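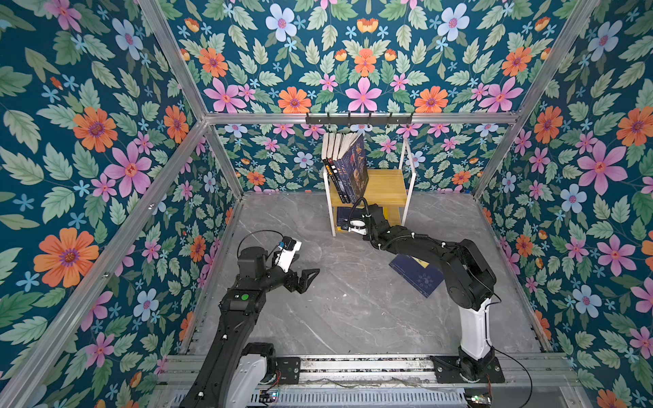
Filed under: Home & DIY > Walls > Tried It

6 min read

I have wanted a loud floral wall since I was twelve and slept over at a friend's house where the hallway was covered in peonies the size of dinner plates. So when we finally got to the little back bedroom this year I told my husband it was happening, and he could pick the ceiling color as a consolation prize. (He picked white.)

What I ended up buying was the Drolwood peel-and-stick, the big botanical one on the dark ground. I also bought the Wisness smoothing kit to put it up with, so you're getting two reviews for one here.

First, the paper. It comes in rolls 17 feet long and I ordered more than the calculator on the site said, thanks to my sister-in-law Wanda, who ran out four feet short of a corner last May and then couldn't get the same batch. Get the extra roll! With a large pattern you throw away so much at the top and bottom of every drop just getting the flowers to meet, and the calculator did not seem to take that very seriously. I used up all but a piece long enough to line two drawers.

The feel of it is nice, thicker than I expected, with a slightly woven texture that doesn't shine under the lamp. My last peel-and-stick (a gray trellis thing in the old apartment, we don't speak of it) had a plastic glare at night that drove me nuts. This one goes soft and dark in the evening and I keep wandering in there with my tea.

Sticking power is where I have complaints. On the three walls with old eggshell paint it went up beautifully and hasn't budged. On the wall behind the door, which we'd repainted only 19 days before, the top edge started to curl by the next morning. I emailed the company and got a reply from an Imke Hinrichs in customer care, who was lovely about it and told me to wait a full month on new paint. Fine, but that was in the tiny print on the roll label and nowhere on the product page, and I'd have waited if I'd known. She sent a free roll. I redid the drop and it's holding so far.

Lining up the pattern took me longer than the sticking did. The seams on the first wall are okay, the seams on the second wall are good, and by the third I was showing off. If you've never done this before, start on whichever wall gets the bookcase.

Now the Wisness kit. You get a felt-edged squeegee, a seam roller, a snap-off knife and a little plumb line with a brass weight. The squeegee is great and I'd buy it again by itself. The felt stayed on, no scratches, and it's wide enough that you clear a bubble in one pull. The roller squeaks. It squeaks so much that the dog left the house. It also has a bit of wobble in the handle, and I went back to my old Kovács one from the hardware store, which cost me six dollars and has outlived two kitchens.

The knife is fine for a day. I snapped off a blade segment every two or three cuts, as you should, and was out of blades before lunch on Saturday. Buy a pack when you buy the kit - vinyl dulls them fast and a dull blade will drag and tear right at the baseboard where everyone can see it.

Money, then. The kit was $37, which is too much for one great tool and three so-so ones. The paper wasn't cheap either, but I'd had a quote of 600 dollars from a paperhanger for labor alone, so I still feel pretty smug about the total.

Would I do a whole room again? Yes, but with a helper for the long drops. I did most of it alone and there's a moment when the backing is half off and the sheet folds onto itself and you say words. It does peel apart again if you go slowly, so don't panic and yank.

Paper: four and a half stars, losing the half for the paint business. Kit: three stars, all of them for the squeegee.

Updated 30 December 2018: the drop behind the door is still up, even with the radiator going all week. Nadhirah asked in the comments about bathrooms and I haven't tried it in one, sorry! My guess would be a powder room yes, a shower no.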